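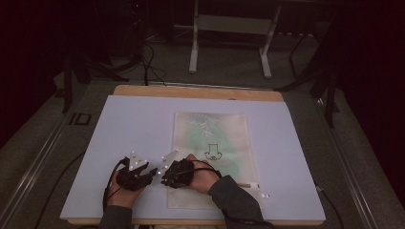 A packet on one of the work tables.

Report on the council delegation's visit to the Brakdale Service Center

Members of the Edet Town Council visited the Brakdale municipal service center in April as part of the council's review of how residents reach local offices. The delegation was received at 9 a.m. by the center's management and remained on site until early afternoon.

Brakdale merged its permit, tax and housing counters 2 years ago. Before the change, residents with more than one matter to settle often had to visit separate buildings on Cukach Street. The center now handles almost 200 visits on a normal working day, and appointments may be booked by telephone or in person.

The delegation first toured the public counters and then the back office, where incoming forms are sorted by ward. Councillors asked about waiting times for building permits. Management acknowledged that these remain longer than planned – chiefly for applications that need a site inspection – and said that 3 inspector posts are still vacant.

A discussion followed on the records system, which was supplied by Traketti under a fixed contract. Members from the rural wards raised the matter of residents without Internet access. Brakdale continues to accept paper forms at all branch libraries and has no plans to end the practice.

Lunch was provided in the staff dining room. Parking at the site was limited, and future delegations are advised to use the lot behind the fire station.

The council clerk will circulate the center's fee schedule to all members before the next regular meeting.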